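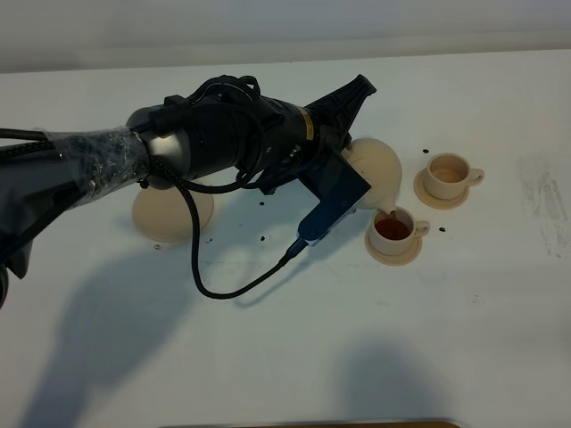
본문으로 바로가기
제품 | 소프트웨어 | 지원 | 자료실 | 문의

홈 > 제품 > 시연 데이터 수집 장비 > Posodix 테이블 스테이션

Posodix 테이블 스테이션
로봇 팔의 시연 데이터를 책상 위에서 수집하기 위한 장비 세트
제조: Collura
상태: 주문 후 제작
가격: 견적 문의

제품 소개

Posodix 테이블 스테이션은 사람이 로봇 팔을 원격으로 조종하면서 작업의 예시를 기록하는 장비입니다. 기록한 예시는 모방 학습 모델의 훈련에 사용합니다. 팔과 테이블은 고객이 이미 가지고 계신 것을 그대로 쓰실 수 있고, 저희는 조종 장치, 카메라와 거치대, 동기화 장치, 보호 자재, 그리고 기록 프로그램 Galindo를 한 세트로 보내 드립니다.

저희 고객 중에는 컵이나 주전자 같은 일상 물건을 다루는 작업을 수집하시는 분이 많습니다. 이런 작업은 블록을 쌓는 작업보다 준비가 까다롭습니다. 액체가 들어가면 물건의 무게가 작업 도중에 변하고, 한 번 시연할 때마다 처음 상태로 되돌리는 데에 시간이 걸립니다. 테이블 스테이션은 처음부터 그런 작업을 생각하고 설계하였습니다. 그래서 이 페이지에서도 따르기 작업에 관한 설명이 조금 깁니다. 마른 물건만 다루시는 분은 해당 부분을 건너뛰고 읽으셔도 됩니다.

어떤 팀에 맞는 제품입니까

대학 연구실, 기업의 로봇 학습 팀, 그리고 데이터 수집만 따로 맡는 팀에서 사용하실 수 있습니다. 조종하는 사람이 로봇을 전공하지 않아도 됩니다. 다만 설치할 때에는 팔의 제어기 설정을 바꿀 수 있는 분이 한 분 계셔야 합니다. 이 부분은 저희가 대신 해 드리기 어렵습니다. 제어기의 관리 권한이 고객에게 있기 때문입니다.

생산 라인에서 제품을 실제로 조립하거나 포장하는 용도로는 판매하지 않습니다. 테이블 스테이션은 기록 장비이고, 연속 운전용 장비가 아닙니다.

구성품

조종 장치
손으로 잡고 움직이는 소형 팔입니다. 6축이며, 끝에 그리퍼를 여닫는 레버가 있습니다. 조종 장치의 각 관절 각도를 로봇 팔의 관절에 그대로 전달하는 방식과, 손끝의 위치만 전달하는 방식 중에서 고르실 수 있습니다. 고객의 팔과 관절 구조가 다를 때에는 두 번째 방식을 권해 드립니다. 왼손으로 조종하시는 분을 위한 레버는 주문할 때 선택하시면 추가 비용이 없습니다.

고정 카메라와 거치대
테이블 옆이나 위에 고정하는 카메라입니다. 거치대는 테이블 가장자리에 물리는 방식이며, 테이블에 구멍을 내지 않습니다. 거치대의 관절에는 눈금이 새겨져 있어서 카메라를 떼었다가 다시 달 때 같은 각도로 맞출 수 있습니다. 눈금의 값을 Galindo에 적어 두시면 나중에 다른 사람이 설치를 재현하기가 쉽습니다.

손목 카메라 브래킷
그리퍼 가까이에 카메라를 달기 위한 브래킷입니다. 카메라 본체는 포함되지 않습니다. 주문서에 그리퍼의 모델명을 적어 주시면 맞는 나사 배열로 가공하여 보내 드립니다.

동기화 장치
카메라의 영상과 관절의 값에 같은 시각을 붙이는 작은 상자입니다. 전원을 켜고 케이블을 꽂으면 별도의 설정 없이 동작합니다. 상자 앞면의 표시등이 계속 켜져 있으면 정상이고, 깜박이면 연결된 장치 중 하나의 신호가 들어오지 않는 상태입니다.

보호 자재
손목 부분을 감는 투명 필름과 팔의 아래쪽을 덮는 천 슬리브가 들어 있습니다. 필름은 소모품이며 롤 단위로 따로 구입하실 수 있습니다. 슬리브는 찬물로 손세탁하시고, 건조기는 사용하지 마십시오.

발판 스위치
기록의 시작과 종료를 발로 누르는 스위치입니다. 양손이 조종 장치에 있을 때 키보드를 누르려고 손을 떼면 팔이 흔들리고, 그 흔들림이 기록의 끝부분에 남습니다. 발판을 쓰시면 이 문제가 줄어듭니다.

작업 매트
흰색 무광 매트입니다. 물건의 처음 위치를 표시하는 용도로 연한 격자가 인쇄된 것과 무늬가 없는 것 중에서 고르실 수 있습니다. 학습에 쓰실 영상에 격자가 보이는 것을 원하지 않으시면 무늬가 없는 것을 선택하십시오.

기록 프로그램 Galindo

Galindo는 테이블 스테이션에 포함된 기록 프로그램입니다. 시연 한 번을 에피소드 하나로 저장합니다. 각 에피소드에는 영상, 관절 각도, 그리퍼의 열림 정도, 조종 장치의 입력, 그리고 작업을 설명하는 문장이 함께 들어갑니다.

작업 문장은 기록을 시작하기 전에 입력합니다. 같은 작업을 여러 번 기록할 때에는 문장을 다시 쓰지 않아도 됩니다. 문장을 여러 개 등록해 두면 프로그램이 매번 그중 하나를 무작위로 골라 화면에 보여 줍니다. 예를 들면 "앞쪽 컵에 차를 따르십시오"와 "뒤쪽 컵에 차를 따르십시오"를 등록해 두고, 조종하는 사람은 화면에 나온 대로 하시면 됩니다. 사람이 스스로 고르면 편한 쪽의 컵을 더 자주 고르게 됩니다. 저희도 시험 수집을 할 때 이것을 경험하였습니다.

기록이 끝나면 화면에 세 개의 버튼이 나옵니다. 저장, 실패로 저장, 버리기입니다. 실패로 저장한 에피소드는 따로 표시되며 내보낼 때 포함하거나 제외할 수 있습니다. 저희는 버리기를 자주 쓰지 않으시기를 권해 드립니다. 컵 밖으로 흘린 시연도 나중에 평가 모델을 만들 때 쓸 수 있습니다. 버리기는 카메라가 가려졌거나 케이블이 빠진 경우처럼 기록 자체에 문제가 있을 때 사용하십시오.

내보내기는 일반적으로 쓰이는 형식을 지원합니다. 지원하는 형식의 목록은 자료실에 있으며, 프로그램이 갱신될 때 함께 바뀝니다. 목록에 없는 형식이 필요하시면 문의해 주십시오. 변환 스크립트를 직접 작성하시는 분을 위하여 원본 파일의 구조도 공개하고 있습니다.

저장 장치는 세트에 포함되지 않습니다. 기본 설정으로 기록할 때 에피소드 약 2,000개를 담을 수 있는 용량을 먼저 준비하시고, 그 후에 늘리시는 것이 좋습니다. 카메라의 해상도를 올리시면 필요한 용량도 커집니다.

설치 순서

1. 팔을 테이블에 단단히 고정합니다. 팔이 이미 고정되어 있으면 볼트가 풀리지 않았는지만 확인하십시오.
2. 매트를 깔고 모서리를 테이프로 붙입니다. 매트가 밀리면 그날 기록한 물건의 위치가 모두 어긋납니다.
3. 거치대를 물리고 카메라를 답니다. 이때 테이블 전체와 팔의 손목이 화면에 들어오도록 맞추십시오. 뒤쪽 벽은 조금만 들어오는 것이 좋습니다.
4. 손목 카메라를 쓰시는 경우 브래킷을 달고 케이블을 연결합니다. 케이블은 손목이 끝까지 돌아가도 당겨지지 않을 만큼 여유를 두십시오.
5. 슬리브를 씌우고 필름을 감습니다. 관절이 움직이는 부분에서는 필름을 느슨하게 감아 주십시오. 팽팽하게 감으면 찢어지거나 관절에 끼일 수 있습니다.
6. 동기화 장치에 모든 케이블을 꽂고 표시등을 확인합니다.
7. Galindo를 실행하고 "연결 검사"를 누릅니다. 검사가 끝나면 팔이 천천히 조종 장치의 자세를 따라갑니다. 검사 중에는 팔의 작업 범위 안에 손을 넣지 마십시오.

케이블에 대하여

설치 문의 중에서 가장 많은 것이 케이블에 관한 것입니다. 여유를 많이 두면 케이블이 아래로 처져서 테이블 위에 닿고, 고정 카메라에서 볼 때 물건의 일부를 가릴 수 있습니다. 여유를 적게 두면 손목을 기울일 때 커넥터에 힘이 걸립니다. 따르기 작업은 손목을 많이 기울이는 작업이므로 저희는 여유를 넉넉하게 두는 쪽을 권합니다. 처진 케이블이 영상에 보이는 것은 학습에 큰 문제가 되지 않는 경우가 많습니다. 그러나 케이블이 컵의 손잡이에 걸리면 그 시연은 사용할 수 없습니다.

케이블을 정리용 밴드로 묶으실 때에는 팔의 위쪽 관절에서 한 번, 손목 앞에서 한 번 묶으십시오. 그 사이는 묶지 않으시는 것이 좋습니다. 그리고 수집을 시작한 후에 케이블의 경로를 바꾸셨으면 Galindo의 메모란에 적어 주십시오. 몇 달 뒤에 데이터를 보면 왜 그 날짜부터 영상이 달라 보이는지 기억하기 어렵습니다.

따르기 작업을 수집하실 때

액체
물보다 색이 있는 액체가 영상에서 잘 보입니다. 저희는 식힌 홍차나 보리차를 사용합니다. 뜨거운 액체는 사용하지 마십시오. 설탕이 들어간 음료도 피해 주십시오. 튄 방울이 마르면 끈적해지고, 그리퍼의 안쪽에 들어가면 청소하기가 매우 어렵습니다.

그릇
주전자의 손잡이가 그리퍼의 손가락 사이에서 돌아가지 않는지 먼저 빈 상태에서 확인하십시오. 그다음에 액체를 넣고 다시 확인하십시오. 빈 주전자를 잡을 수 있어도 가득 찬 주전자는 미끄러지는 일이 있습니다. 미끄러짐이 심하면 손가락의 안쪽에 얇은 고무를 붙이실 수 있습니다. 이 고무는 Amano 손가락 패드라는 이름으로 따로 판매하고 있습니다.

컵과 받침은 색이 비슷한 세트를 쓰셔도 됩니다. 다만 같은 색의 물건만으로 데이터를 모두 수집하시면, 모델이 다른 색의 컵을 잘 찾지 못할 수 있습니다. 저희는 한 세트로 절차를 익힌 다음에 물건을 바꾸어 가며 수집하시기를 권해 드립니다.

배치
에피소드마다 컵의 위치를 조금씩 바꾸십시오. 손잡이의 방향도 바꾸십시오. 이것은 자주 잊어버리는 부분입니다. 사람은 컵을 놓을 때 무의식적으로 손잡이를 같은 쪽으로 돌립니다. Galindo의 "배치 안내" 기능을 켜시면 다음 위치와 방향을 화면의 그림으로 알려 줍니다. 주전자의 뚜껑처럼 작업에 쓰지 않는 물건을 테이블에 함께 두는 것도 좋습니다. 실제의 테이블에는 관계없는 물건이 항상 있기 때문입니다.

기울이는 속도
처음 조종하시는 분은 빠르게 기울이고 빠르게 되돌리는 경향이 있습니다. 그러면 물줄기가 컵을 지나쳐 떨어집니다. 주둥이가 컵의 위에 온 것을 확인하신 후에 천천히 기울이고, 가는 물줄기가 나오면 그 각도를 잠시 유지하십시오. 되돌릴 때에는 조금 더 빠르게 하셔도 됩니다. 연습용으로 에피소드 5개를 먼저 기록하시고, 영상을 본인이 다시 보신 다음에 본 수집을 시작하시면 좋습니다. 연습용 에피소드는 별도의 폴더에 저장됩니다.

닦기와 되돌리기
테이블에 튄 방울을 언제 닦을 것인지 팀에서 미리 정해 두십시오. 매번 닦으면 깨끗한 테이블만 기록되고, 닦지 않으면 얼룩이 점점 많아집니다. 어느 쪽도 잘못은 아니지만, 하루 동안에는 같은 규칙을 지키시는 것이 좋습니다. 저희의 시험 수집에서는 물건을 바꿀 때만 닦았습니다. 닦은 뒤에 남는 물기 자국은 조명을 반사하므로 마른 천으로 한 번 더 닦아 주십시오.

컵의 액체를 주전자로 되돌리실 때에는 컵을 테이블 밖으로 옮겨서 하십시오. 팔의 위에서 하시면 안 됩니다.

조명

창문 가까이에 설치하시면 오전과 오후의 영상이 많이 다릅니다. 다양한 조명을 원하시는 팀에는 장점이 될 수 있습니다. 일정한 영상을 원하시면 블라인드를 내리고 천장 조명만 사용하십시오. 팔의 그림자가 컵의 위에 떨어지는 위치에 조명이 있으면 액체의 높이를 알아보기 어렵습니다. 조명을 하나 더 켜는 것보다 이미 있는 조명의 위치를 옮기는 것이 효과가 좋았습니다.

호환되는 팔과 그리퍼

관절 각도를 외부에서 읽고 쓸 수 있는 팔이면 대부분 연결할 수 있습니다. 확인이 끝난 모델의 목록은 자료실의 "호환표"에서 받으실 수 있습니다. 목록에 없는 팔도 연결되는 경우가 있으므로, 제어기의 설명서를 문의 메일에 첨부해 주시면 저희가 검토합니다. 그리퍼는 평행하게 여닫는 것을 기준으로 만들었습니다. 손가락이 여러 개인 로봇 손은 현재 지원하지 않습니다.

동시에 팔을 2대 사용하시려면 조종 장치와 확장 케이블을 추가로 주문하셔야 합니다. 동기화 장치는 하나로 충분합니다.

안전에 관한 주의

이 제품에는 비상 정지 버튼이 포함되어 있지 않습니다. 반드시 팔의 제조사가 제공하는 비상 정지 장치를 조종하는 사람의 손이 닿는 곳에 두십시오.

투명 필름과 슬리브는 튀는 방울을 막기 위한 것이며 방수를 보증하지 않습니다. 액체를 팔에 직접 쏟으신 경우에는 즉시 전원을 끄고, 필름을 벗긴 다음, 팔의 제조사에 문의하십시오. 필름을 감은 상태로 말리시면 안쪽에 습기가 남습니다.

전원 어댑터와 동기화 장치는 테이블의 위에 두지 마시고 아래쪽의 선반이나 바닥에서 떨어진 곳에 두십시오. 케이블을 따라서 액체가 흘러내릴 수 있으므로, 장치에 꽂기 전에 케이블을 한 번 아래로 늘어뜨렸다가 올려서 꽂아 주십시오.

소모품과 추가 구성

보호 필름 롤
천 슬리브 (검정, 회색)
Amano 손가락 패드
작업 매트 (격자 있음, 무늬 없음)
손목 카메라 케이블, 긴 것
양팔 확장 케이블
왼손용 레버

슬리브의 검정색은 영상에서 검정색 팔과 잘 구분되지 않습니다. 팔의 윤곽을 영상에서 분리하는 작업을 하실 계획이면 회색을 고르시는 것이 편합니다.

보증과 지원

보증 기간은 수령하신 날부터 2년입니다. 소모품은 보증에서 제외됩니다. 보증 기간 안에 조종 장치의 관절에서 유격이 느껴지시면 분해하지 마시고 연락해 주십시오. 분해하신 흔적이 있으면 무상 수리가 어렵습니다.

설치 지원은 화상 통화로 진행하며, 첫 번째 통화의 비용은 제품 가격에 포함되어 있습니다. 통화 전에 테이블과 팔이 함께 보이는 사진을 보내 주시면 진행이 빨라집니다. 방문 설치는 현재 하지 않고 있습니다.

Galindo의 갱신은 무료입니다. 수집을 진행하고 있는 도중에는 갱신하지 않으시는 것을 권합니다. 한 묶음의 수집이 끝난 다음에 갱신하시고, 갱신 전의 버전 번호를 기록해 두십시오. 버전 번호는 각 에피소드의 정보 파일에도 자동으로 저장됩니다.

데이터의 소유

기록하신 데이터는 모두 고객의 컴퓨터에 저장되며, Collura에 전송되지 않습니다. 오류 보고를 보내실 때에도 영상은 포함되지 않습니다. 문제를 확인하기 위하여 영상이 필요한 경우에는 저희가 따로 요청을 드리고, 고객께서 직접 골라서 보내 주시면 됩니다. 받은 영상은 문제를 해결한 후에 삭제합니다.

고정 카메라에 사람의 얼굴이나 다른 분의 책상이 들어올 수 있습니다. 수집을 시작하시기 전에 화면의 가장자리를 확인해 주십시오. Galindo에는 화면의 일부를 잘라서 저장하는 기능이 있지만, 잘린 부분은 나중에 복구할 수 없습니다.

주문 방법

문의 양식에 아래의 내용을 적어 주십시오.

사용하시는 팔과 그리퍼의 모델명
테이블 상판의 두께 (거치대를 고르기 위하여 필요합니다)
수집하실 작업의 간단한 설명
액체의 사용 여부
손목 카메라의 사용 여부와 카메라 모델명
배송지와 희망하시는 시기

내용을 확인한 후에 견적서를 메일로 보내 드립니다. 브래킷의 가공이 필요한 주문은 다른 주문보다 시간이 더 걸립니다. 2월에는 가공 업체의 휴무가 있어서 출고가 늦어질 수 있으니 미리 문의해 주십시오.

주문을 확정하신 후에 그리퍼의 모델을 바꾸시면 브래킷의 비용이 다시 발생합니다. 아직 그리퍼를 결정하지 못하셨으면 브래킷을 빼고 주문하시고 나중에 추가하실 수 있습니다.

관련 자료

호환표
Galindo 사용 설명서 (한국어, 영어)
원본 파일 구조 설명
보호 필름 감는 방법
거치대 눈금 기록지

이 페이지의 한국어 설명과 영어 설명의 내용이 다른 경우에는 영어 설명을 기준으로 합니다. 표현이 분명하지 않은 곳을 발견하시면 문의 양식으로 알려 주십시오. 확인하고 고치겠습니다.

견적 문의 | 자료실로 이동 | 맨 위로

Collura 개인정보 처리방침 이용약관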